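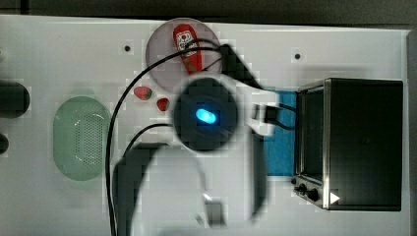 Customers at Gito have told the shop many times that they like to cook, but they do not like to search for the things they cook with. One of them said it in a shorter way: the colander is always under something else.

Stekudine has listened to such remarks and presents in July its new kitchen table collection, named Mahuika. The collection is made for people who prepare food and eat it at the same table, often in a small home. It includes plates, colanders and serving bowls in soft colors, among them light green and a pinkish gray, and they look calm on a white table.

The oval colander received the most work. A long shape takes less place beside a plate than a round one, and berries can lie in it without being piled too high. The rim is thick and smooth, so it is comfortable to hold while rinsing strawberries under the tap. Small holes stand in rows over the base.

The plates are round and simple. They are meant for the meal, but also for everything that comes to the table with it, for example a ketchup bottle that would leave a ring on the surface.

Mahuika is sold in sets for 2 or 4 persons. The first delivery is 600 sets, and all of them go to the Gito shops. Zivolex, which takes care of orders from restaurants and schools, accepts requests from 20 sets.

Samples for the press can be asked for at the Stekudine office. Please write the wished color in the request.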